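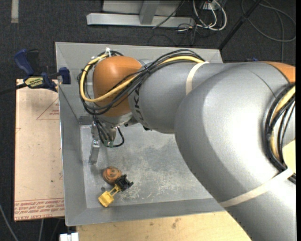 Bin picking on the KUKA arm in our workshop

About Vosen

Vosen is a small automation company in Stivcombe. We make one thing, and we spend most of our waking hours trying to make it better: a bin-picking kit called Osia, for people who already own a robot arm (or are about to) and want it to reach into a bin of mixed parts and come out holding one.

If you've never tried to get a robot to do that, it sounds like nothing. A toddler can do it! Put a round thing and a toy vehicle side by side in a metal tray, though, and there's a surprising amount to sort out before the fingers close. Where does one object stop and the next begin? Which bit is solid enough to hold? Will the wrist hit the wall of the bin on the way down? We find those questions endlessly interesting, and we've built a company out of them.

How we got going

We began in a rented unit behind the Patrício joinery works, with one second-hand arm and a lot of borrowed clamps. The plan was to build a complete picking cell and sell it whole. We built it, we were very proud of it, and the first three shops we showed it to all told us the same thing: they had an arm already, thanks, and no floor left for another one. So we pulled the cell apart and kept the useful pieces. Those pieces became Osia.

We've since moved across the yard to a bigger space with carpet on the floor (the last tenants were an office, and we've grown fond of it). The Patrício crew still cut our timber benchtops and still come over at smoko to see what the arm is up to.

What's in the kit

Osia comes as a gripper, a fixed camera with its mount, a small computer and the software that ties them together. The gripper has slim metal fingers so it can get down between parts that are nearly touching. Cables run back along the outside of the arm, strapped at the wrist and again further up, and we supply the straps. We leave plenty of slack at the wrist, and we'll go over your cable routing with you before anything moves at speed.

You supply the arm, the bin and the parts. The bin can be nearly anything. Sloping sides are good, scuffed metal is fine, and shiny new metal takes a bit more fiddling with the lights.

Setting up takes us 4 days on site. The first two are mounting and calibration, the third is your parts, and the last belongs to your operators, who do the driving while we sit on our hands.

How we test

We test on odd things on purpose. Machined brackets are what most customers send us, and they get their turn, but a bracket is a polite sort of object. Toys are much ruder. A toy construction vehicle has thin arms, gaps you can see straight through, a blocky end and a knobbly end, and no obvious place to grab. If Osia can find a decent grip on one of those, we feel a lot better about sending it out to meet your castings.

Our test library now holds 108 objects. Every software release has to work through a set of 1,030 picks before it leaves the building, and we hold a release back if fewer than 97 per cent of them come good on the first try. Releases have been held back, including one last March that most of us would rather forget. Customers get the full list of misses along with the update notes, and a few have told us they read that part first.

Where Osia suits, and where it doesn't

It's a good match for shops with mixed parts, short runs and an arm that sits idle some of the day. It's a poor match for very fast lines where every part is the same. A bowl feeder will beat us there for less money, and we'll tell you so on the phone. We also don't handle food or anything soft and floppy yet. We're working on floppy. It's hard, and we're having a great time with it.

Come and have a look

Our next open workshop is Thursday, November 21, 2024, from mid-morning until the last person goes home. Bring a part that gives you grief, or a whole bucket of them, and we'll put it in the bin and have a go while you watch. Parking is in the yard, on the joinery side. Please wear closed shoes, and ring the bell twice if the saws are running.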